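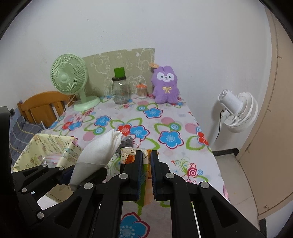
The Sunholm house rules for hand-held grippers have reached version 7, and they are still longer than anyone would like. Umut Ateş promised us a single page in February. We have 2, in small type, and the second is largely devoted to things people did with the first. The rule that draws the most complaints is the one on approach: stop short of the object with the fingers open, hold still, and only then go in. Seen over a flowered bed sheet, with a small folded cloth standing up between the blue pads, it looks like a great deal of ceremony for a bit of laundry. It is also the bit the reviewers at Nernadar look for first, and a recording that rushes it comes back with a polite note. The notes get less polite after lunch.

New in this version is the section on tidying, or more exactly on leaving it alone. Hacer Değirmenci went through more than 300 recordings from the Sirkidora homes and found plenty of bedrooms that looked like a hotel brochure. Real ones have a plush bunny by the pillow end, a jar with a cup balanced on top, a storage box that won't quite shut. Leave them where they are. If you are the sort of person who can't work near a half-open lid, there are desk jobs going at Taşdemir.

The exceptions are short. Letters, bank cards, medicine labels and family photographs go out of the room before you start, and the householder moves them, not you. Fans may stay, but keep the flex well clear of your feet. Doors stay as the householder had them. Anyone who asks you to stop gets a stop, including children, and you don't finish the fold first.

Check the pads at the start of each home and change them after 21 sessions even if they look fine. Several of you have written to say that yours look fine. Change them anyway, and put the old pair in the return envelope, where Umut will look at them and sigh.

Comments on version 7 go to Hacer by the end of the month. Please quote the paragraph number. "The bit about socks" does not narrow it down.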